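Kusum Garg talks fast and types while she does it. She runs data gathering at Plasosis, where a small crew spends its days showing two-armed robots how to handle cups, trays and drinks, over and over, so the learning system has something to copy. I got 20 minutes with her in July 2025, between sessions. Most of it on our feet.

First question, the obvious one. Why drinks?

"Because they're annoying," she says. "Clear cup, shiny stuff inside it, dark tray. Cameras hate that. If the model only ever sees a red block on a white table it learns red block on white table, and then you take it anywhere real and it's lost."

The project is called Pliltent. Started in March, with 2 stations, and the task list has grown to 53. Some are one move. Others run long - pick up, carry, set down, let go - and those are the ones the crew argues over. 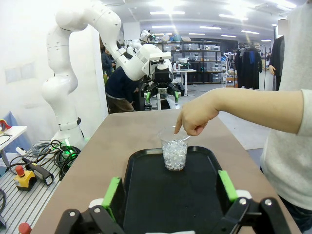
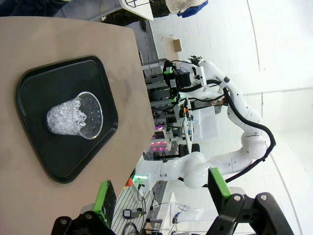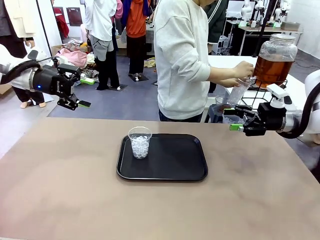

A clear cup on the black tray, in all three.

What makes a good example? Garg doesn't like the word good. "Clean is what I'd say. One start, one end, no wandering around in the middle. If the operator stops to think, the arm stops too, and the model will learn to stop there. It has no clue why. It just stops."

So do they throw out the bad ones? Not all. Sushil Tyagi, who checks the recordings, comes over for this part. He keeps the misses if the operator recovers. "Say you nudge the cup, back off, go in again. I want that. What I dont want is somebody giving up halfway and it's labeled as done."

He rejected 14 takes the morning I was there. Mostly labels, he says. A wrong task name is worse than a clumsy grip, in his view, and harder to find later.

They record from the wrists and from a fixed spot as well. Garg says the wrist views do most of the work up close, but the model gets confused about where the rest of the table went. The fixed view helps with that. Lining up the clocks took them most of the spring and she'd rather not discuss it.

And the people walking around in back? She wants them there. An earlier set, Pisov, was shot in a curtained-off corner and the trained model fell apart teh first time a person walked past. "We don't clear the room any more. Coats, boxes, whatever. Leave it."

Next up is pouring, which Tyagi is dreading. Garg isn't. She wants different cups first, though, and a different tray, and she was already asking him about it when I put my recorder away.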